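Gurnine body composition scale: review

Reviewed by Nives Rizzi, 18/07/2018

The Gurnine is a bathroom scale that estimates body fat, muscle mass and water content by passing a small current between the feet. It is aimed at people who are trying to lose weight and want more than one number to go on. I used it every morning for 22 days before breakfast.

Weight readings are good. Standing on it five times in a row gave the same figure to within 0.1 kg on all but two mornings. The platform must be on a hard floor. On carpet it reads low, and the manual does mention this, on the last page.
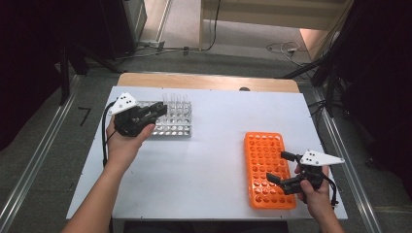 Body fat is a weaker point. The reading moved by as much as three percentage points between morning and evening on the same day, and a large glass of water was enough to shift it. All scales of this type have the problem to some degree. The weekly average in the app is the only fat figure I would pay attention to, and it needs at least four readings before it appears.

The app also sets a daily calorie target. Mine was 2678 kcal on first use, far too high for someone of my height who sits at a desk. The cause was the activity setting, which starts at "very active" and is hidden under the profile menu. After I changed it the target fell by 335 kcal, still a little generous. Anyone using the scale to plan meals should check this first.
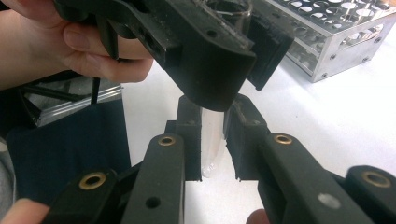 Two hand-held grippers and a clear plastic conical tube.

Up to five users can be stored. Recognition is by weight alone, so two people of similar build will have readings filed under the wrong name. My neighbour Lakmal Munasinghe weighs almost the same as I do and the scale mixed us up twice. Entries can be moved by hand, one at a time.

Batteries are included. The display is clear, but it goes dark after six seconds. There is no way to lengthen this.

Good for: tracking weight over several weeks.
Less good for: daily fat readings, shared households.

Rating: 3.5 out of 5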